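Kistik line study – workshop notebook, October 2024

Picking up from the last entry. Tatiana has the corrected gradient file back from Renow and it does change things, so the old run times in the shared folder should not be used by anyone. I've moved them into a folder called "old" and left the names alone so the links in the May report still work.

What was wrong: the chainage in the survey file started from the old goods yard and ours starts from the platform end at Martinelli. The offset was 116 metres. It doesn't sound like much, but it put the foot of the bank in the wrong place and the train was starting to climb while the model still thought it was under the line limit coming out of the curve. Dexter spotted it because the power curve had a step in it that made no sense.

Reran the stopping pattern with the corrected file. End to end, Grarkent to Martinelli, all stops, comes out at 31 minutes. The old file gave us less than that and we had been quite pleased with it. The limited stop service loses less, as you'd expect, but it now catches up with the stopper before the loop instead of at it.

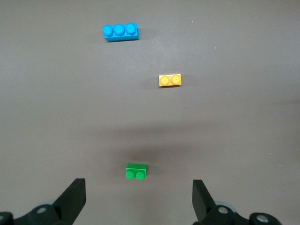

So the question is whether the loop moves or the timetable does. Moving the loop towards Grarkent puts it on the embankment, and Erlinda says the embankment was never wide enough for two tracks, even when the line was built. She has the old drawings. Widening would mean buying a strip of the allotments, and I don't want to put that in a paper for the council until we've looked at everything else.

Timetable options we tried this afternoon:

Option A. Hold the stopper at Kistik for 3 minutes and let the fast one through. Works on paper. Passengers going right through will hate it, and there are more of them than there are fast passengers before nine in the morning.

Option B. Send the fast one first. Fine outbound. Coming back it meets the next outbound stopper on the single track section, so no good unless the interval goes out past the half hour.

Option C. Drop the fast service in the peak and run everything as a stopper. Jericho likes this and I'm coming round to it. The whole case for the fast train rested on the times we've just thrown away.

Mansa asked what the funding bid says. I went and read it again. It says "improved journey times between principal towns" and gives no number, so Option C is allowed if the stopper beats the bus. It does beat the bus, even with the corrected gradients. The bus gets stuck at the ring road. I'd want newer bus timings before we say so in writing – the ones we have are from before the roadworks.

Passenger numbers. The demand sheet is still using 2000 as the base year for the catchment, which I hadn't noticed until Mansa pointed it out. The estate north of Kistik isn't in it at all. She is going to swap in the newer count and leave everything else as it is, so that we can see what that one change does before anyone touches the fares assumption. Please don't edit the sheet while she has it.
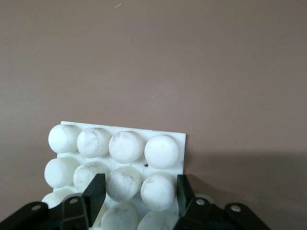

Page last changed: October 2024, by Tatiana Trnka

Braking. Jericho went through the braking rates for the lighter unit. The figure we were given is for dry rail and we've used it everywhere. With the leaf fall cuttings on the Grarkent side that is too hopeful. He suggests running the autumn case separately with a gentler rate and padding the timetable to suit, and keeping the summer case as it stands. I said one timetable all year or the drivers will curse us. Left open. Erlinda to ask somebody who has worked a line like it.

Level crossings. Two left to check. The farm one is easy, the farmer wants it closed if he gets a bridge for the cattle. The one by the school is not easy. Barrier down time under Option A is worse than under C because the trains bunch up. That needs to go in the table, it isn't there at present.

Things that went wrong today, for the record:

Ran the first batch with the line speed file from the wrong branch. Wasted most of the morning. Dexter has now put the file name in the header of the output, so we can at least see it next time.

The plotter script still draws the return trips upside down. Known about, not fixed.

To do:

Tatiana – send Renow a note about the offset so their copy matches ours.
Mansa – new catchment count into the demand sheet.
Dexter – rerun B with a longer interval, just to be able to say we did.
Jericho – autumn braking case, stopper only.
Me – redraft section four of the council paper with no journey times in it until the above is done.

Erlinda has the embankment drawings on her desk if anyone wants them. They are fragile, so look at them there and don't take them to the scanner.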